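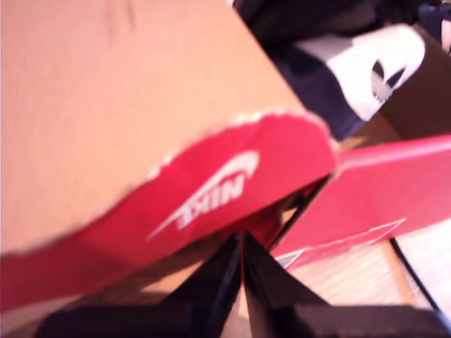

Nike logo on a red flap

How to Find Out Which Company Owns a Brand

The name on a garment or a pair of shoes is a trademark. The company that owns the trademark may have a different name, and the company that makes or imports the product may be a third one. The steps below trace a brand to its owner using public records.

Step 1. Write down the exact name

Copy the brand name as it is printed, with spacing and punctuation. Then look for a company name in small type on the label, hang tag or packaging. Phrases such as "distributed by," "made for" and "under license from" matter. A distributor is often not the owner.

Step 2. Check the legal notice

Open the brand's website and scroll to the footer. Read the copyright line, then the terms of use and the privacy policy. The privacy policy usually names the legal entity that runs the site. Rallwood, a workwear label, shows only its own name in the footer, but its privacy policy names Misero as the operator.

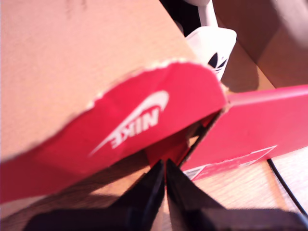
Step 3. Search the trademark register

Use the register of the country where the product is sold. Search by word mark and limit the results to class 25, which covers clothing, footwear and headgear. A short or common word can return more than 100 records. Sort by status and drop the dead ones first.

Open each live record and note the owner, the filing date and the assignment history. The assignment history shows transfers. For Rallwood it has 2 entries: Dudulico to Shboul, then Shboul to Misero.

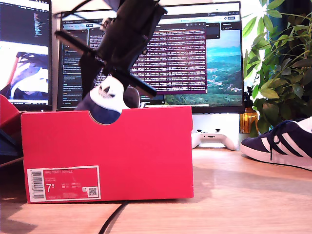

Transfers can be recorded long after the sale closes, so the owner shown may be out of date. Compare it with the press releases of both companies.

Step 4. Look for the parent company

The owner on record may be a holding company with no staff or stores. If the group is publicly traded, its annual report normally includes a list of subsidiaries. Search that list for the name from Step 3. Private groups need a business registry search. 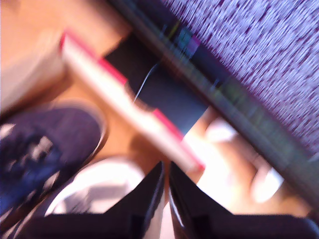 Page last changed: Jan 23, 2022

Step 5. Record the result

Keep one row per brand: brand, owner of record, parent, country, source, date checked. Our own sheet has 48 rows. Mark licensed brands in a separate column. A licensee can be listed by region, and one brand may have several.

Corrections to the Rallwood entry were supplied by Afaf Awad.

Related pages
- Licensee, Distributor or Owner: Terms Explained
- How to Read an Assignment Record
- Brands Held by Misero
- House Brands and Store Labels

Contact: Jihad Atallah, editor | Copyright 2022 | Back to top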